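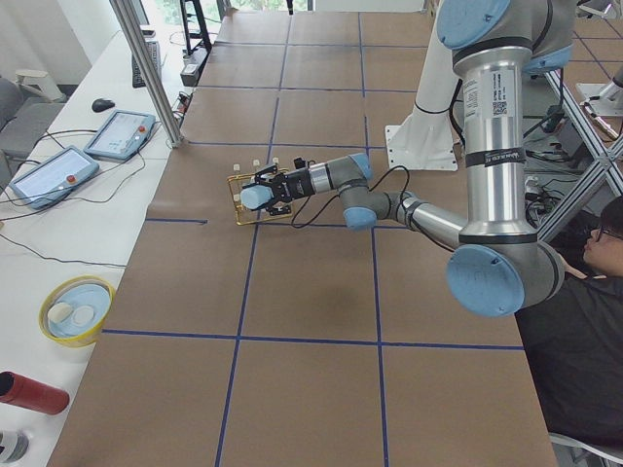

The **Sakthorpe grip release fault** was a repeated failure of a robot work cell at the Sakthorpe laboratory, in which a two-finger gripper opened without a command while the arm was carrying a part. The fault was first noted in March. It is mostly known among users of the Astel cell controller, where it led to a change in the way the controller treats a lost signal from the tool. No person was injured.

## Background

The laboratory at Sakthorpe used its cell for trials of picking up and placing household objects, among them metal racks, bowls and bottles. The work table was covered with brown kraft paper and divided into cells with dark blue tape. The tape grid served as a simple position reference: the operator could write down in which cell an object was placed and in which cell it was found after the trial.

The arm was of the jointed type, with light blue caps on its joints. Power and signals for the gripper went through a black cable which left the wrist and hung in a loose loop. This arrangement is common in laboratories, where tools are changed often and a fixed cable guide is considered a nuisance.

Operation was done from teach pendants, each with its own red emergency stop button. The pendants were normally kept on a desk at the side of the table.

## Course of events

During a series of 200 placing trials, the gripper released a metal rack above the table. The rack fell from a small height and the arm continued its path to the end, with nothing between the fingers. The controller log contained no open command and no error. The operator, Ju-won Seo, repeated the trial with the same program and could not produce the fault again. It was written in the lab book as a bad grasp.

The fault returned 5 times in the following trials. In each case the wrist was turning at the moment of release. On the last occasion the part fell on the edge of the table and from there to the floor, close to a chair where a person was sitting. Seo pressed the emergency stop, and the trials were suspended on the same afternoon, a Thursday.

## Investigation

The investigation was made by Kyung-tae Ok together with Seo. The first suspicion was the grip force, which had been set to 70 percent of the maximum for all objects. Tests with a higher force did not remove the fault. The second suspicion was the surface of the racks, but a release was later recorded with a plastic bowl also.

Ok then moved the cable by hand while the arm was standing still and the gripper was closed. When the cable was bent near the connector in one certain direction, the fingers opened. One signal wire inside the connector was found to be partly broken. The interruption was very short, and the controller, which read the tool state every 400 milliseconds, in most cases did not see it. The gripper itself saw it, and went to its start position, with open fingers.

Two separate weaknesses were therefore named in the report:

- the cable was bent repeatedly at the same point when the last wrist joint turned
- the gripper was set to open, and not to hold, when its signal was lost

The second one was judged more serious. Ok wrote that a cable in such a place must be expected to break some day, and the tool should be set up with this in mind.

## Changes

The cable was replaced and given a strain relief at the connector. The range of the last wrist joint was limited in the program. The default state of the gripper was changed to hold, with a manual release for the case that a hand or a finger is caught. This last point was discussed for some time, as a gripper which holds on loss of signal has its own danger for people.

Astel later changed its controller software so that a lost tool signal stops the arm and is stored in the log with the joint positions. The change was delivered under the name Moon. Older controllers do not receive it.

Rules for persons near the table were also made more strict. Sitting within reach of the arm during automatic motion was no longer permitted, and one pendant had to be held by an operator as long as the arm was enabled.

## Similar cases

A comparable fault was reported from a packing cell in Cuneo, where the tool used vacuum cups in place of fingers. There the broken wire belonged to the valve, and the parts were dropped only in the cold hours of the morning. It is not certain that the cause was the same.

## See also

- Emergency stop
- Fail-safe
- Robot end effector
- Strain relief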